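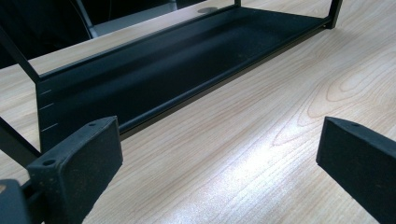

Open gripper fingers at the near end of the rack, end panel with three white ticks.

Griltomer hand-held gripper with Killerthorpe rack: bench review

The Griltomer is a two-finger gripper on a handle. An operator carries out a task with it by hand, the tool records the motion, and the recordings are used to prepare a fixed arm for the same task. Nedow bought it for the sample room, where jars are set on racks and taken off again for most of a shift. The test ran for 7 weeks from May. Two operators used the tool daily and a third covered absences.

Build. The fingers are matt black blocks with bevelled tips and small round holes. The finish is slightly textured and shows dust early; wipe it with a dry cloth, as solvent left a bloom on our spare pair. The fingers open wide enough for our standard glass jar. The trigger has a long first stage with little resistance, then a definite stop. Operators with small hands found the reach to the trigger tiring, and the handle comes in one size only.
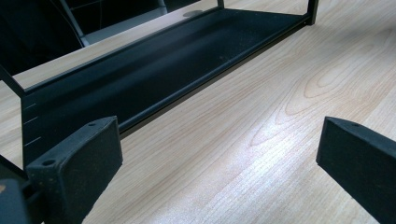 Black tray on the bench, with an upright at the back rim and a short post at the far end.

Rack. The Killerthorpe is supplied separately and is the better made of the two products. It is black metal, with a shallow tray and thin frame members. We used the white ticks on the end panel as a visual reference when starting a recording. The manual does not mention them and gives no spacing. The black finish is hard to judge for depth under our lamps, and a pale version would be welcome.

Throughput. Over the test we logged 2,000 recordings, of which 400 were rejected, mostly for hurried starts. A new operator needed 9 practice runs before the software accepted one without a warning. The software, by Van Dusen, is plain and stable. Its rejection messages are poor: "motion invalid" covers everything from a dropped jar to a late trigger, and the operator has to replay the run to find out which.

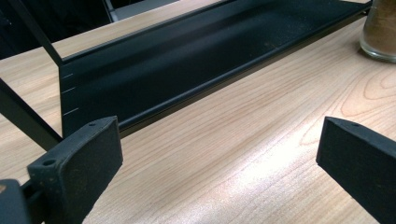 Working position at the tray's left end. The glass jar stands past the other end.

Effect on the work. Before the test, placing jars was the job given to whoever was newest. During it, recording went to the most experienced people, whose movements were the steadiest. That left gaps elsewhere on the rota, and the supplier's planning guide does not allow for it. Managers should budget for cover from the first week.

Pace was the second change. Recording is slower than ordinary handling, and the daily target had to be lowered for anyone holding the tool. Ours was lowered in the third week, after complaints, and should have been lowered at the outset. Wrist fatigue was reported by both regular operators until sessions were shortened.

The third matter is pay grading. Someone who prepares the machine's recordings is doing training work, and our grading scheme has no line for it. Teodoro Bañuelos raised this at the shift meeting and it is still open.

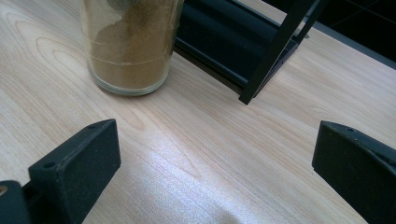
Saodah Nasution, reading a draft of this review, objected that it treats the tool as the main change. For her the change was being asked to explain how she places a jar, after years of simply placing it, and then seeing a rejected run go down against her name. She would keep the gripper and take the names off the log.

The log can be set to record by station in place of operator. The setting is on the second page of the administrator menu and is off by default. We have now switched it on, and the rejection figures remain usable.

Faults. One trigger spring was replaced under warranty. The charging lead is short and fits loosely. The rack had none.

Rating. Griltomer: good, with reservations about handle size and the error messages. Killerthorpe rack: very good. Suitable for sites that can release experienced staff for the recording period. Sites already short of people should wait.

Reviewed October 17, 2021. Both items were bought at list price.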